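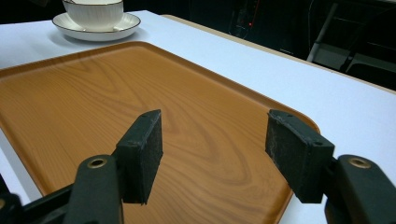 喝茶用的托盘,我家前前后后换过好几个,现在留下来的是一个印木纹的,圆角,边上微微翘起一圈。很多人嫌仿木纹不够“高级”,我倒是越用越喜欢,省心呀!真木头的那个我也有,每次洗完都得擦干、竖起来晾,冬天还要上油,偷懒两回就起毛了。

先说清洁。平时用拧干的软布抹一遍就行,茶渍干在上面的话,别急着拿钢丝球去蹭(我蹭过,光面上留下一片划痕,灯一照特别明显)。拿温水打湿的布盖上去,等几分钟,再加一点小苏打轻轻打圈,基本都能下来。木纹颜色深的地方容易藏渍,看着干净,用手一摸还是黏的,所以我习惯擦完摸一遍。

翘边和盘底相接的那道缝最爱积灰,糖粒、饼干屑全往那儿跑。旧牙刷最好使,棉签也行,就是慢。

再说摆放。我家桌子是白色的,哑光面,热杯子直接放上去我总是心疼,所以杯子下面一定有碟子,托盘底下再贴四个小毛毡垫。毡垫我买的是Altov家的,一包90片,家里椅子脚、花盆底全贴遍了还剩一大堆。贴之前用酒精把盘底擦一下,不然过两天就掉。

端茶的时候,茶杯连碟子放中间偏自己这一侧,重的东西靠近身体,手腕会轻松很多。光面托盘有点滑,碟子底下要是有水,走两步就开始溜。垫一张餐巾纸,或者剪一块防滑网,家里铺抽屉剩下的边角料就够用。这招是邻居Asnakech Mekonnen教我的,她家请客多,一次能端六杯,一滴不洒!

顺便讲讲白瓷杯。带竖条纹的那种,纹路里容易发黄,我每个月用温水加一勺小苏打泡半小时,再用软刷顺着纹路刷。碟子如果描了一圈金边或者深色细线,就别泡太久,也别进微波炉,洗碗机我也不放,手洗两下的事。

收纳嘛,托盘竖着插在柜子侧边最省地方。平放的话上面迟早堆满东西,时间久了盘面会压弯,放桌上一转一转的。还有别挨着暖气片放,我那个圆的就是去年8月从阳台搬进来,入冬后一直靠着暖气,后来边上翘得没法用,只好拿去垫花盆了。

下次想写写杯垫怎么除霉味,家里几个软木的正泡着醋水,等晾干了再说。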